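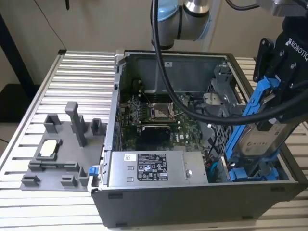 **latchbit** wrote:

Planner question, and yes I've read the sticky. Our insertion skill runs a force-guided search at the end: approach, touch, spiral, push. On loose test parts it behaves. On the real tower it gets the caddy angled down into the drive area, which looks lovely, and then the state estimator announces contact with "something" and the spiral begins its tour of the neighborhood. The blue caddy against blue drive-bay parts in the lower slots doesn't help the segmentation, and the cable looping across the open case gets labeled as chassis whenever it feels like it. I have 1544 logged attempts from the Kerkonau cell and the same failure in nearly all the bad ones. Is this a perception problem or a control problem?

**mossgrade** wrote:

Perception. It's always perception until you fix perception, and then it's calibration.

Mask the cable before you build the collision map. We do it in Zema with a dumb thickness filter and it took an afternoon.

**pelican_dt** wrote:

Disagree. You can have a perfect pose and still jam a caddy if your stiffness is wrong. What are you running laterally? If the answer is 1000 N/m, there's your spiral.

**latchbit** wrote:

It is 1000 N/m. I feel seen.

In my defense that's the default in the Verbeke controller package, and I've been treating defaults as wisdom since September.

**pelican_dt** wrote:

Drop it by a factor of 3 on x and y, leave z alone. Also stop triggering on raw force. Trigger on force plus no progress over a short window, or every rub against the cage counts as arrival.

**mossgrade** wrote:

Sure, and then the arm will very gently push the drive into the wrong slot - softly, with great compliance. He said the bay parts are the same color as the caddy. Where does the slot pose come from?

**latchbit** wrote:

Template match on the cage edge, then a fixed offset. Three retries, then it gives up and writes a log line.

**mossgrade** wrote:

A fixed offset from a part with holes all over it. I withdraw nothing.

**quietbus** wrote:

Skelenico has a branch that refits the slot pose from the contact points after each failed try, so retry two knows what retry one hit. Docs are one paragraph and a TODO. Works fine if you pin the solver version.

**latchbit** wrote:

Trying the stiffness change first because it's one line in a YAML file. Cable mask after that. Will post force plots.

**mossgrade** wrote:

Post the masks too.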